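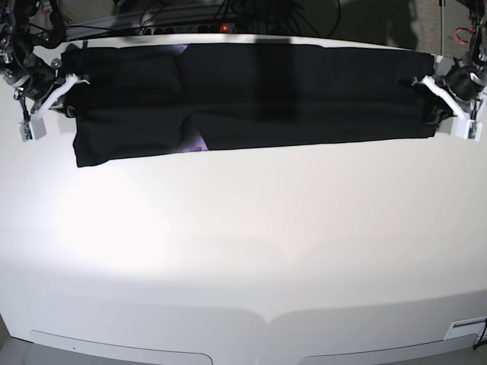 Ticket 1000: celebrity family clips playing without sound
Opened by: Thérèse Pelletier
Status: solved!

Thérèse wrote: The clip of Mona singing in the back of her mum's car is silent on the Fluredell front page. It plays fine on the story page. Readers are already asking what song it is, and I'd love to tell them!

Reply from Costel Sandu: Great catch, thank you. I get the same on my phone and my laptop. Cleared the cache, no change. The Kennedy red carpet interview is silent too, so it isn't one bad upload.

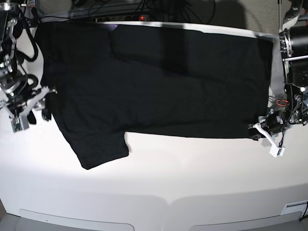
Tried an older clip from March next and it sang out loud and clear — lovely to hear it! So whatever broke came in with the new player. I've passed it to Ilze with links to both silent clips.
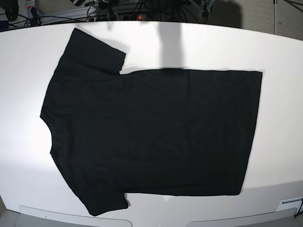

Fluredell Showbiz Desk, Web Support

Reply from Ilze Sakalauskas, Dec 23, 2018: Found it, and I'm thrilled! The front page player starts every clip muted, and the button to turn the sound on was hidden behind the headline. I've moved it to the top corner. Please reload and try Mona again.

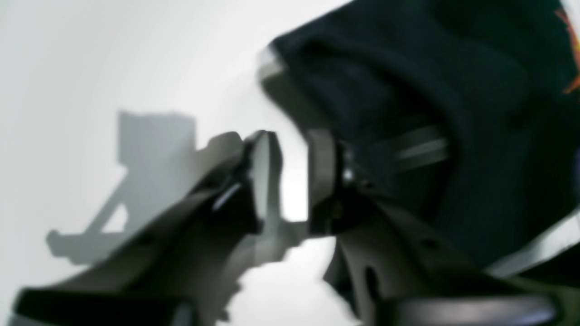
I also checked the other 59 clips on the family pages and they all have the button now. Two had the wrong captions, so I fixed those while I was in there.

Thérèse wrote: It works — the high note is brilliant! Please close.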